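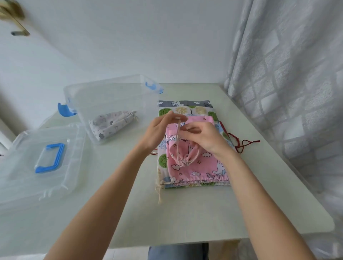
Clondside, 19/11/2023

Rule 6 said that a cord was to be pulled by both hands, one above the other, until the neck of the bag closed. Renu Chaudhary had written it. The pink pouch with the cats was her test piece.

"Left hand near the top," Vivek Jaiswal read from the sheet. "Right hand lower. Acceptable."

"And the red cord on the table?"

He checked. Rule 42 covered loose cords within reach of the work. It required them to be cleared before the start.

"It's a deviation," he said.

"Minor or major?"

The standard did not define minor. Renu opened the draft, went to page 139, and began typing a definition. Vivek initialed the sheet and left the grade blank.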